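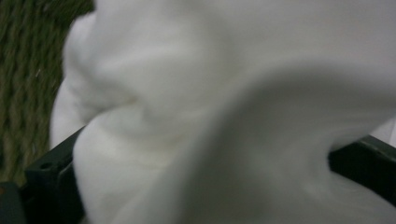

I nearly didn't go to the open day at the Elville police station. It was drizzling, I'd had a long week, and part of me figured it'd be a sausage sizzle and a bouncy castle with a cop car parked next to it. Well, there was a sausage sizzle (two bucks, onions extra, outrageous) but I ended up staying nearly three hours and missed my bus home, so here's the write-up I promised a few of you from the Goodall Street residents' group.

If you're new to this blog, the short background: back in February the council voted to let the police extend the Elville station into the old library annexe next door, and there were protests over it. Big ones, for us. I was at the second one and it was loud but fine, right up until the line of officers moved us off Prunditz Square and a few people ended up in the back of a van. The charges were mostly dropped. Anyway, the open day was meant to be the peace offering, and you can imagine the mood in the queue!

The building first, as it's a beauty. It went up in 1904 and the front counter is the original, all dark timber with a brass rail worn thin where people have leaned on it for more than a century. The old cells out the back are used for storage now, apart from one they've kept as it was, with a plank bed and a bucket and initials scratched into the bricks. A kid in front of me asked if you could order pizza in there. The sergeant taking us round said no, very seriously, and then said you used to get bread and dripping, and the kid looked so horrified that the whole group cracked up.

The modern custody area is a different story. Bright lights, blue vinyl mattresses, a smell like a swimming pool change room. There are 6 cells, and they shut the door on us in one of them for a minute (you could opt out, and a fair few did). I've written about custody conditions on here plenty of times and I'd never stood in a cell with the door closed. It's the sound that gets you, a sort of thud you feel in your feet. There's a call button by the door and I asked how long it takes for someone to come when you press it. Depends how busy it is, was the answer. I asked if they log the response times. They do, apparently, but they don't publish them. I've put in a request.

After that we got herded into the muster room for the question session, which is what most of us had come for. They'd set out 121 chairs (it was on the fire notice, I didn't go round counting) and there were people standing along the walls and out into the corridor. Somebody had the heating up far too high and everyone was peeling off wet jackets and stacking them on the filing cabinets.

To be fair to the inspector, she didn't dodge everything. She said the decision to clear the square was hers, and that the warning over the loudspeaker should've been repeated from the fountain end, where we couldn't hear a word of it. A woman near the front asked whether officers had been told to take their name badges off. Flat no. Then a bloke held up his phone with a photo of one who wasn't wearing his, and she said she'd look at it, and it all got pretty heated for a bit. An older fella who'd lived across the road his whole life stood up and said he was sick of being yelled at by both sides, and he got the biggest clap of the night, which I have mixed feelings about.

Complaints came up too. They've had 166 written submissions about the square, and the review is being handled by Skoltetti, the outside consultants the council hired. I'd love to tell you more about how that works but the Skoltetti table in the foyer had a stack of brochures and an empty chair behind it. I went past three times! The brochure says the findings will be "shared with stakeholders". I asked the inspector if that means the public and she said she'd assume so. I wouldn't.

Stuff for next time: go early, bring your question written down, and don't park in the lane behind the annexe, they were booking people. The dog demonstration was called off for the rain, so that's been moved to the spring one. Submissions to the review are still open at the council front desk, and you don't need to have been at the square to put one in.

Posted 2 June 2025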